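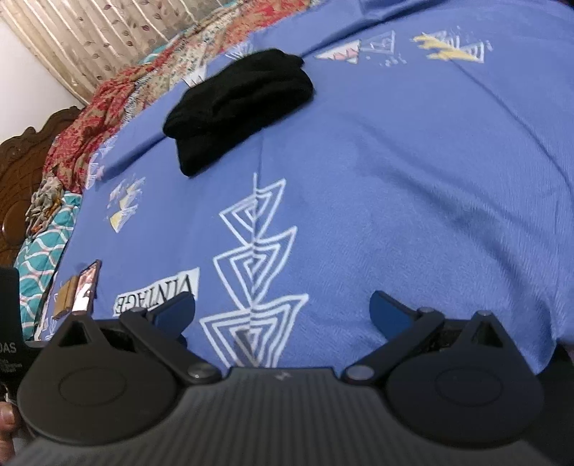
Unit 7: Planning the equipment budget

In the Tremside plan, each hand-held gripper costs 145 pounds and the spare finger pads are a separate line. Please do not put them together. The total for one kit, with storage and charger, is 277 pounds. The limit for the whole group is 700 pounds, so two kits are possible and a third must wait until the next order.
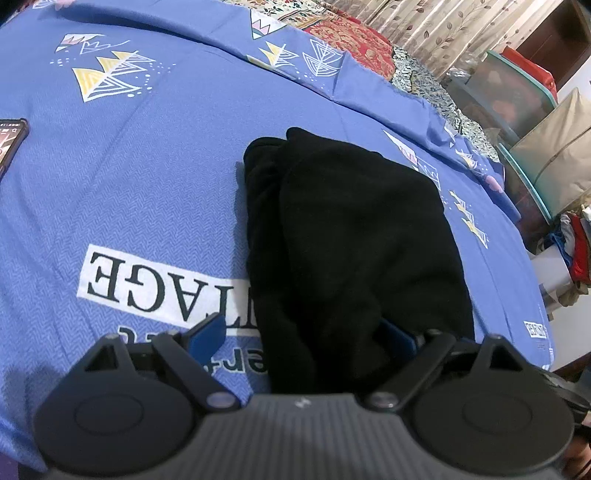 Fig. 1. Hand-held gripper with blue fingertips, holding a folded black garment.

For next time: write your own list for the Hercombe case.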